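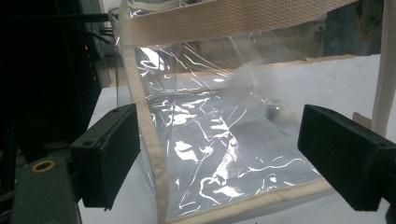
# Teaching the clear bag by hand

Everyone wants to start with the clear vinyl tote. It has nice cream piping, a wide beige strap, and the optical manners of a puddle. Please start with the cardboard box from the previous page, get that working, and come back here when you feel too good about yourself.

This page covers recording hand-held demonstrations for one task: take hold of the tote, lift it, carry it across the table, set it down so it stays put. We use the hand-held gripper, so there's no arm involved until the very end. If you're working by remote control instead, skip down to "If you must use the leader arm," and my sympathies.

## Before you pick up the gripper

You'll need:

- the hand-held gripper, with the flat black fingers fitted
- one clear tote
- a white table, wiped
- a light you can move
- a notebook, made of paper

The notebook is not negotiable. Dima Awwad recorded 911 demonstrations of the tote in March and kept his notes in the file names, which is why we own a folder called `good_mostly_left_v2_REAL`. We still don't know what's in it.

Check the finger screws. They loosen after a long session, and a finger with a bit of wobble teaches the policy that bags wobble. Tighten them by hand plus a quarter turn. Henrik Kleinschmidt tightens them by Henrik, and we've had to drill out two.

Then open Skillstead, make a new task, and give it a name a stranger could understand. `tote_lift_place` is fine. `bag` is what everyone else called theirs.

## Set up the light first

Clear vinyl is mostly glare and whatever happens to be behind it. Every crease throws a white squiggle, and every squiggle moves when the bag does. The camera sees a lot of confident bright lines that mean nothing at all, and in between them it sees the table.

You can't get rid of this, and you shouldn't try. The robot will meet the same glare later. What you can do is stop it from being the same glare every time:

1. Put the light on the left. Record a batch.
2. Move it to the right. Record a batch.
3. Turn it off and use the ceiling lights. Record a batch.
4. Write down which was which. (See: notebook.)

A batch is 16 demonstrations. That number came out of an argument between Annelore Hinrichs and the length of her patience, and it has held up better than most of our numbers.

Leave the wrinkles alone, too. There's a strong urge to smooth the front panel flat before each take, and a policy trained on smoothed bags will wait politely for somebody to come and iron.

## Choose what the robot should look for

The vinyl is a poor landmark. The trim and the strap are good ones: they're opaque, they're pale but not shiny, and they stay the same color wherever the light is. Plan your approach so at least one length of piping is in view from the moment you start moving until the fingers close. If you come in from a spot where all you can see on the preview is plastic, so can the policy, and it has less imagination than you do.

The strap needs a decision. You can grip by the strap or by the body, and both work. What doesn't work is doing one for half the set and the other when your wrist gets tired. The network averages the two and closes the fingers on a point in the air just under the webbing, with tremendous assurance. We grip by the body. The rest of this page assumes you do too.

## Record one demonstration

**Start from rest.** Hold the gripper still above the table for a full breath before you press record, and another breath after. Skillstead trims the ends, but it needs something boring to trim.

**Approach slower than feels natural.** People move like people, which is to say much faster than the arm is allowed to. If your reach takes one second, the replay will either hit the speed limit or hit the table.

**Bring one finger to each side of the bag.** Line them up so both flat faces will meet the plastic at nearly the same time. If one arrives early it shoves the bag sideways, and then you chase it, and now you've taught chasing.

**Close until the vinyl gathers, then stop.** You're pressing two layers of thin sheet together with air in between. The bag gives for a long while before there's any real grip. Watch the width readout: when it stops changing quickly, you're there. Squeezing harder afterward does nothing for the hold and a fair amount to the vinyl.

**Lift straight up.** Go a hand's height, pause, then travel. The pause lets the bag finish swinging. Skip it and the swing goes into the data, where it will live forever.

**Set down and open wide.** Open the fingers all the way before you back off. Thin plastic likes to cling to a finger pad and come along for the ride. If it does, stop, delete the take, and wipe the pads with a dry cloth.

Then reset the bag by picking it up and dropping it somewhere new. Don't place it. Everyone's idea of a random position is the middle of the table, slightly rotated.

## Decide what to keep

Review at the end of each batch while you still remember what you were trying to do. Delete a take when:

- the bag slid before the fingers had closed
- your other hand helped (it will)
- you hesitated over the bag for more than a moment
- the tracking jumped and the gripper appears to visit the ceiling

Keep a take that was a bit ugly and recovered. A missed first grip, a small back-off and a clean second try is worth more than five perfect lifts. Sieglinde Kohlhase tags these as `recover`, and I'd ask you to use the same tag and spell it the same way.

We kept 1590 takes for the current tote policy. It works on the table it was trained on, and on the one next to it when the blinds are down.

## If you must use the leader arm

Some tasks need it, usually when the reach is too long for a comfortable wrist. The same rules apply, with these changes:

- Drop the speed scale to half. You'll hate it for ten minutes and then forget.
- You won't feel the bag give, so the width readout is all you have. Put it next to the camera view - not on the second monitor, where Eckhard Eichhorn keeps his email.
- Watch the gripper's camera, not the real bag. If you steer by looking at the table, you're using information the robot won't get.
- Don't mix leader-arm takes and hand-held takes in one task until you've trained on each alone.

## First replay

Train overnight with the default settings, 3000 warm-up steps included. In the morning, run the policy with the arm's speed capped and your hand on the stop button.

| What you see | What to try |
|---|---|
| Hovers over the bag and never commits | Delete the takes where you hesitated |
| Grips air beside the bag | Check the finger alignment, then the light batches |
| Lifts, then drops on the way over | You closed too early; re-record one batch |
| Follows a reflection across the table | More light positions, and a short walk |

If the bag gets lifted and set down on eight of ten tries, move on to the version with something inside it. The files for that one are on the Drultholm share, under `filled`, and Radu has a separate page on how the weight changes the lift.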